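Stellilum Tabletop Guide
Section 4: Jars, Lids and Getting Them Back Off

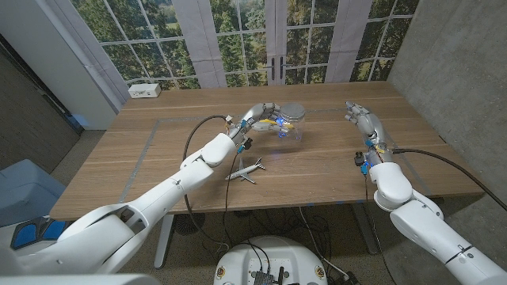 2 min read

Your Stellilum table comes ready for small objects, which will arrive whether you invite them or not. This section covers the glass jar with the ribbed metal lid (part 1640) and whatever it has to share the tabletop with.

1. Mark out a rectangle on the tabletop with gray tape. Everything you're working with stays inside it. Press the corners down hard, as they are the first to lift.

2. Stand the jar near the middle. The edge is where jars go to retire.

3. Park small items flat, in front of the jar. A toy airplane may stay if it remains grounded.

4. Steady the jar by wrapping your fingers around the glass, well below the lid. Turn the lid counterclockwise with the other hand.

5. If it won't budge, fit the Herrero rubber grip (sold separately, naturally) and try again.

6. Wipe the rim before closing. Turn until snug, then stop. Snug is a real setting – "one more for luck" is how step 5 became necessary.

Note: The socket box belongs at a back corner of the table. Keep open jars of liquid at the other end.

Caution: Route cables down past the table edge with some slack in them. A tight cable will clear the table faster than you can.

Caution: Do not fill the jar with anything over 40°C.

Replacement lids are listed in the Skastora parts catalog under 3714. Tape is in Section 5, with the scissors.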